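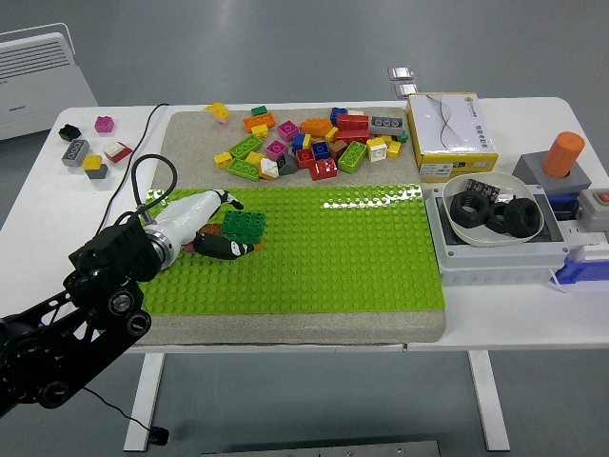

«Empieza siempre por la base, y que sea grande»

Lleva construyendo con bloques de plástico desde la infancia y desde diciembre coordina el taller para adultos de Pastix, en Hellanbridge. Prefiere que no pongamos su nombre («que hablen de las piezas, que son más guapas»), pero en cuanto le preguntamos por su mesa de trabajo ya no hay quien pare la conversación, ¡y qué gusto!

«Una placa verde lima me pone de buen humor. Es como tener un prado delante y decidir qué va a crecer ahí», cuenta. La placa ocupa la parte de abajo del tablero y las piezas se quedan arriba, amontonadas y sin ordenar. ¿Ni siquiera por colores? «¡Jamás! Si separo los rojos de los amarillos, acabo haciendo casas rojas y casas amarillas. En el montón, buscando una gris, te tropiezas con una magenta y de repente tienes una puerta magenta».

Su favorita es la de 2x4, la de toda la vida. «La verde sobre la placa verde casi desaparece, y eso me encanta para hacer colinas, setos, escalones... Luego metes una marrón pequeña al lado y ya parece un tronco».

En casa guarda 1.983 piezas (las contó un invierno, con gripe), pero a cada sesión lleva un puñado. Con 500 encima de la mesa, dice, la gente pasa la tarde escogiendo. Su mejor recuerdo del taller es un puente hecho con 18 bloques, torcidísimo, que aplaudió toda la sala.

Ahora prepara un pueblo entero, con estación y mercado. «Me faltan tejados. Si alguien tiene piezas naranjas de sobra, que me las traiga, que yo cambio por azules».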